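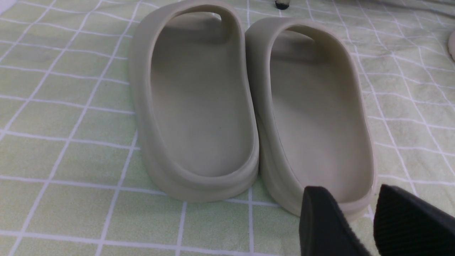

Looking after paperback novels

Stand paperbacks upright and keep the shelf snug. A leaning book will warp its spine by the end of a humid May.

Old science fiction paperbacks have brittle glue. Open them no more than 60 degrees.

Musty smell: stand the book in a lidded box with an open dish of baking soda for 7 days. Keep the powder off the pages.

Price stickers: warm with a hair dryer on low, then peel slowly from one corner.

Faith Temba, September 2021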